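On the Keeping of Trays, and Other Matters of the Worktable

May 13, 2026

Readers who have followed this journal since the move to Ponham will recall that the back room was given over to a single long table, and that the question of what should live on it was left open. The matter has now been settled to my satisfaction, and I set out the arrangement below for those who wrote to ask.

The table itself is grey and matt, and was chosen for that reason. A glossy top shows every fingerprint, and under the evening lamp it throws back a glare that makes small lettering on labels difficult to read. The grey does neither. It was purchased from Jellton, second-hand, and two people were needed to bring it up the stairs.

My first rule is that no bottle is to be placed directly upon the table. Inks, oils, food colourings and the like are to be put down on a tray, and the tray is to be wiped at the end of the day. I was slow to adopt this practice. In September a ring of linseed oil was left on the previous table, which had a pale wooden top, and three separate attempts to lift it only made it wider.

The second rule concerns the choice of tray. A white one is to be preferred, as a drip will show at once and can be dealt with before a sleeve finds it. It should have a raised rim, however slight, and rounded corners, which are far easier to clean than square ones.

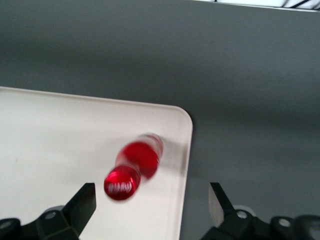 I had considered the enamelled trays sold by Premex, which are handsome and very heavy. The larger size holds a great deal, but it must be carried with both hands and will not fit in the sink. For a household table a lighter tray is sufficient — one that can be lifted, tipped and rinsed without ceremony.

Bottles are a separate difficulty. Those with a narrow neck are inclined to topple when the table is knocked, and a round bottle on its side will travel a surprising distance if there is no rim to stop it. Caps should be tightened before a bottle is put down, including when it will be wanted again in a moment. I now check each one by hand before leaving the room.

Labels are written in pencil on plain paper tape. The tape comes from Phùng, the stationer beside the station, and a roll lasts most of a year. Ink was tried first and ran at the earliest opportunity.

There remains the question of the shelf, which is 600 mm wide and therefore too short for the taller stock to be stored in one row. A second shelf has been measured for but not yet ordered. Correspondence on the subject of brackets would be welcome, particularly from anyone who has fixed them into old plaster.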